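Planning a Budget for Gripping Equipment in the Home Workshop
August | Calado Household Advice Desk
1 minute read
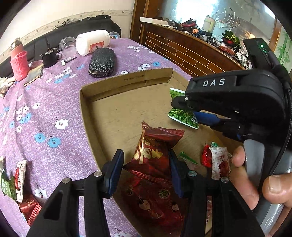 Households considering a Gallex gripper should set aside 400 for the tool and a further 20 for spare finger pads. Before ordering, measure the table on which sorting will be done. Snack packets with crimped or serrated ends should be tried in a shallow cardboard tray, with large and small wrappers tested separately. Allow room for the cable.

Orders placed through Nasville are delivered on Thursday.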